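Writing the Rules for Hand-Held Grippers

When Gromden began recording household tasks with hand-held grippers, its operating procedure ran to 2 pages. Most of it dealt with battery charging. The current version, dated May 3, 2025, covers pad alignment, pivot wear, lens cleaning and the handling of rejected recordings.

Petro Mykhailiuk, who edits the procedure, says the pad check accounts for most of the changes. Operators close the jaws fully before each session and look for light between the faces. A pad that has shifted along its jaw is replaced, never pressed back into place. Pivot pins are checked for side play at the same time. 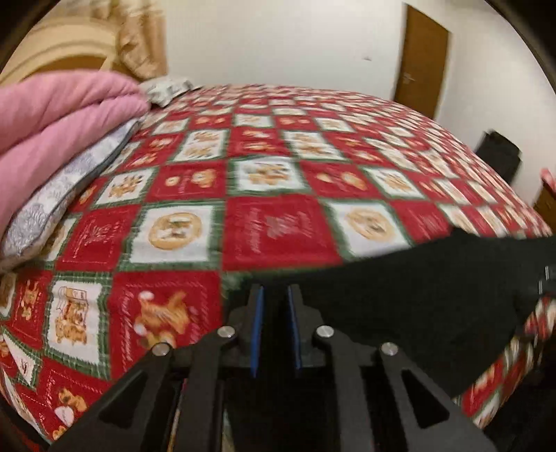 The gripper over a patterned bedspread, jaws slightly apart. Black fabric lies behind them.

Bedding has its own section. Cloth folds hide their own edges, and fast wrist motion blurs a printed pattern. The rule sets a slow approach, a pause before closing and a second pause after release.

Of 2,009 recordings reviewed under the new text, 1,689 were accepted. Bastian Kramer, who audits the results at Skoryk, wants the reason for each rejection stored with the file. The present form allows 80 characters, too few in his view to separate an operator error from a worn part.

A revised form is due in June. Pad replacement intervals remain open, and Gromden will keep logging them by session until the two firms agree on a limit.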